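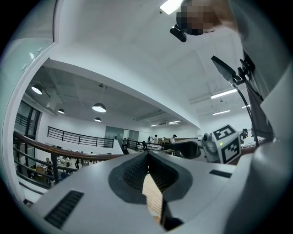 Henrik Kuhlmann would like the library to stay open until 9 on Fridays, and he put that in writing before the consultation on new hours had even been announced. His letter was one of 3474 responses received by the time the survey closed in February. The results went up on the notice board at the Vundholm branch this week, and a printed copy can be read at the front desk.

The main finding is that people want later hours more than they want earlier ones. The branch now opens at 9 in the morning and closes at 5 on weekdays. Parents of school-age children asked for evenings. So did people who work in Plarnunach and get back on the late bus after the doors are locked. A smaller group, mostly retired, asked that the morning hours be left alone because they come in for the newspapers.

Under the plan now being tried, the branch will open at 11 and close at 7 two days a week. The other weekdays stay as they are. Saturday hours are also unchanged. The trial runs through the spring, and door counts will be compared with those from the same months last year. If the evening numbers are poor, the old hours come back.

Kuhlmann's letter also raised the matter of the reading room on the second floor, which has been closed since the radiator leak. The floor has been replaced and the walls painted. What remains is the shelving along the north wall, where the brackets were found to be the wrong depth and had to be reordered. The room has 40 seats and will open again when the shelves are up. Until then, the study tables on the ground floor can be used without a booking.

The local history collection was moved out at the time of the leak and is being kept in storage on Cheung Street. It comes to 2000 items, most of them pamphlets, parish magazines and maps. Requests take two working days. Please fill out a yellow slip at the desk and leave a phone number. Items from storage cannot be borrowed, and the copier next to the desk takes coins only.

Two other changes came out of the survey. Holds will be kept for ten days in place of seven, and renewals can be made by phone at any time the branch is open. Fines on children's books were already dropped last year, although several people wrote in asking for it.

Comments on the trial hours can be left in the box by the entrance.

Recent items

Book drop on Pasto Road back in use
Winter reading list for ages six to nine
Changes to the late bus from Plarnunach
Large-print shelf moves to the ground floor
Tax forms available at the front desk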